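Tuvbridgeの自転車ツアー、集合時間と荷物について教えてください

質問
11月にTuvbridgeに2泊する予定です。2日目にBroranceの半日サイクリングツアー(川沿いの村をまわって昼食付きのもの)を申し込もうと思っています。予約ページを読んでも分からない点があるので、参加したことのある方に聞きたいです。

・ホテルまでの迎えは本当に時間どおりに来ますか。午後の列車に乗る予定があります。
・スーツケースは預かってもらえますか。
・自転車は普段ほとんど乗りません。それでもついていけますか。

二人で参加します。よろしくお願いします。

回答1(ベストアンサー)
去年の同じ時期に参加しました。順番に書きます。

迎えは7時45分の予定で、来たのは8時5分でした。私のホテルは旧市街の中で、車が入れないため橋のたもとまで歩いて出ています。宿が旧市街なら、予約のときに集合場所を確認してください。予約確認のメールには「ホテルロビー」としか書いてありませんでした。
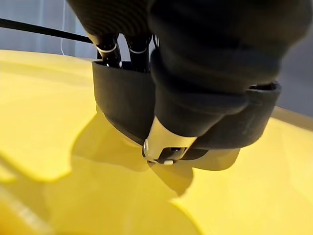 黄色いつやのある面と黒い指、銀色の指先

帰りは12時半に昼食が終わり、町に戻ったのが13時20分です。列車が15時以降なら間に合うと思います。14時台だと昼食を途中で抜けることになるかもしれません。

荷物は車に載せたままにできますが、車は昼食の場所に先回りしてしまうので、走っている間は取り出せません。上着と水は手元に持ってください。11月の朝は川沿いがかなり冷えます。手袋もあったほうがいいです。

道はほぼ平らで、Nasrの村の手前に一か所だけ坂があります。押して歩いている人もいて、ガイドは上で待っていました。その日のガイドはZsolt Szabóさんで、英語はゆっくりめで聞き取りやすかったです。

回答2
Broranceではなく、Bramixのほうで行きました。コースはだいたい同じだと思います。こちらは荷物の預かりが別料金で、1個700でした(現地通貨、現金のみ)。Broranceの料金は知りません。
昼食は魚でした。苦手なら前日までに言えば替えてもらえます。

回答3
自転車は大きめのものが多いです。身長を予約時に書いておかないと、当日サドルの調整で30分くらいかかります。うちの組がそうでした。

質問者からの返信
ありがとうございます。宿は旧市街なので、集合場所をメールで問い合わせました。担当のNabila Filaliさんという方から返事があり、橋の手前のパン屋の前に7時50分だそうです。列車は15時40分発なので、このまま申し込みます。身長も書いておきました。

回答1への補足
パン屋の前なら私のときと同じ場所です。向かい側にも別の会社の車が停まるので、乗る前に名前を確認してください。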